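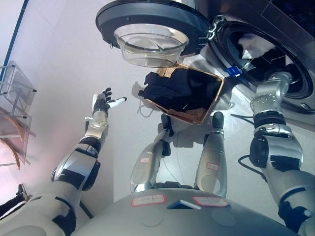 How full should a front-loading washer be? Three-quarters of the drum, with enough space left at the top to slide a hand in.

Elaine Araújo has given that answer to new tenants in Tollville for 12 years. She looks after the shared laundry room at Cladutham, an apartment building with 70 units, and she would like people to stop packing the machines.

“They push until the door barely shuts,” she said. “Then the clothes come out with dry spots and they tell me the washer is broken.”

Most of her advice has to do with what happens before the door closes. Dark clothes go in separately from white ones, and the drum gets checked first. A single white sock or dishcloth left from the load before can end up gray.

“Turn the drum once by hand and look up, not just down,” Araújo said. “Things stick to the top.”

She also asks tenants to run a finger around the rubber gasket. Coins and hairpins collect in the fold, and small items get caught there when the door swings shut – baby socks most of all.

Pei-shan Man moved into the building in March with two children and had never used a front-loader. She now carries her wash down in a shallow tray instead of a deep bag.

“With the bag I just dumped everything in,” Man said. “With a tray I see what I have. I find the tissues before they go through.”

Man does 3 loads a week, usually after 8 p.m., when the room is quieter. Jeans and sweatshirts are turned inside out upstairs. She shakes each piece loose before it goes in, a step she skipped at first.

“My shirts were coming out in a knot,” she said.

On detergent, Araújo is strict. Two tablespoons of liquid is plenty for a normal load, she said, and more leaves suds in the door seal. She wipes the glass and the gasket every evening with an old towel and leaves the doors open overnight.

“If you close it up damp, it smells by morning,” she said. “I tell everybody that. Leave the door open when you go.”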